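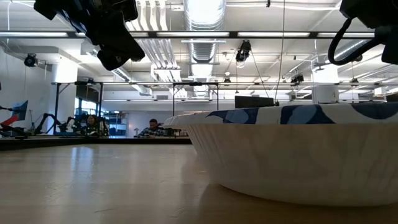 A paper bowl with the blue-patterned rim, on a wooden table.

Bretov Street Supper returns for its ninth summer, and this year everyone brings a pudding

2025-06-10

The Bretov Street Supper is back! On the last Saturday evening of the month, the long tables will go out once more along Losoria Road, from the old corn exchange down to the footbridge, and anyone who lives, works or studies in the town is warmly invited to pull up a chair.

Last summer 491 people sat down to eat together, the most the supper has ever welcomed, and the queue for the lentil stew went right round the bandstand and back again. There will be 50 tables this year, and a second serving point at the footbridge end so that people sitting down there don't have to walk the whole length of the road with a full bowl (we heard you!).

The meal itself is free. Bindik, the community kitchen on Mill Lane, will be cooking three hot dishes: the lentil stew, a chicken and barley pot, and a big tray bake of summer vegetables with herbs from the allotments. All three can be made without nuts, and the stew and the vegetables are vegan. A full list of ingredients will be up on a board at each serving point, and it will also be in the kitchen window from the Thursday before.

New for this year is the pudding table. We are asking every household that can manage it to bring one pudding, shop-bought or home-made, big or small. Crumbles, trifles, jellies, a melon cut into slices, your gran's rice pudding, all of it is welcome. Please label your dish with your street and what is in it, and bring it to the corn exchange steps between four and half past five. Dishes can be collected from the same place until ten, or from Bindik the next morning.

Supper will be served in paper bowls again, and there will be marked bins at both ends of the road for used bowls and for food scraps. Please bring your own spoon or fork, and a cup if you have one. We ran out of cutlery very early last year and some people ate their stew with bread, which they seemed to enjoy enormously, but a spoon does help.
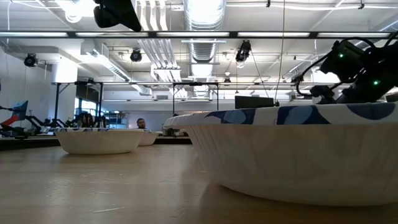

Paper bowls in blue and white. Supper is served from six o'clock.

Music starts at five with the Cao Lane ukulele group, followed by the junior brass band and then an open hour, when anybody with a song, a poem or a fiddle can have ten minutes on the bandstand. Names for the open hour can be put down on the sheet at the library. Four of the slots were filled in May, so do get in early if you would like one.

Losoria Road will be closed to traffic from two in the afternoon until eleven at night. Residents with cars on the road are asked to move them by noon, and the school car park will be open for them free of charge. Step-free seating is at the corn exchange end, next to the accessible toilets, and places there can be saved by telephoning the library desk. Dogs are welcome on leads.

If it rains, the supper moves into the corn exchange, which holds 200, and will run as two sittings at half past five and half past seven. A notice will go up on the library door by ten that morning.

Notes for editors

The Bretov Street Supper is a free yearly meal, open to all. Photographers and reporters are welcome from three o'clock and should ask for the press table at the corn exchange steps.

ENDS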